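Baskets, mostly: the back room shelf sort-out

Posted 8/19/26

Hello again! I promised a few of you I'd put up a page once I'd gone through the baskets, and it has taken me a lot longer than I said it would (I started in February, if you can believe it). The trouble with baskets is that they hold things, so you can't just sort them, you have to sort whatever somebody dropped into them three years ago and forgot. I found a full set of napkin rings. I found a Woltix torch with the batteries still in it!

The plan was simple enough. Anything with a sound handle stays, anything with a split rim goes to Aranka Vincze for mending, and anything I haven't touched since we moved goes in the giveaway pile by the door. I allowed myself 90 minutes an evening, kettle on first, and no sitting down on the floor to read old letters. I broke that last rule the first night.

A word on cleaning, as I was asked at the last swap. I use a soft dry paintbrush to get the dust out of the weave, then a barely damp cloth, and then I leave the basket somewhere airy until the next day. I don't use polish. I tried the Hurno spray on an old bread basket and it stayed tacky for weeks, and everything that went near it came away with fluff on it.

The other thing I do is lift a basket by the handle and give it a little wiggle before I decide anything. If the bindings creak a bit, fine, they all creak. If they slide, it goes in the mending pile no matter how pretty it is. Johannes Du Plessis lost a whole load of plums on the Nogueira steps that way and I think of it every single time.

I've kept the gallery short and stuck to my favorite. Click to make it bigger if you like looking at weave as much as I do.

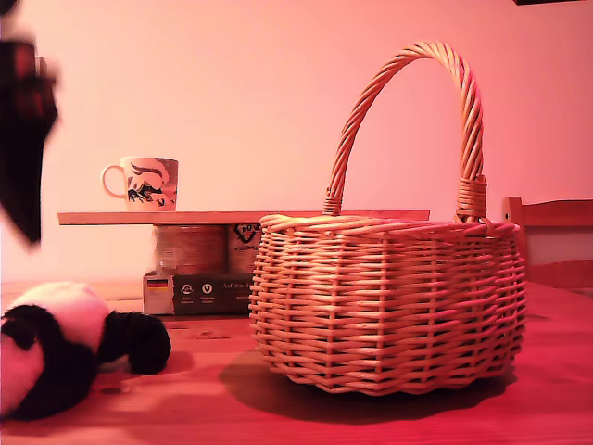

The tall-handled one, all in pink. I love how the handle twists round like rope, and look at the wrapping on the right where it meets the rim, so many turns! Mug on the board at the back.

Veronika Gál wrote in to say that she'd never lift a full basket by an arched handle at all, however well it's bound. She puts one hand underneath and uses the handle for steadying, and she lines hers with an old tea towel so onion skins don't work their way into the gaps. I'm pinching the tea towel idea.

Two of the small round ones are still looking for a home, so send me a note if you'd like them. I can bring them along to Sulport next time I'm over that way.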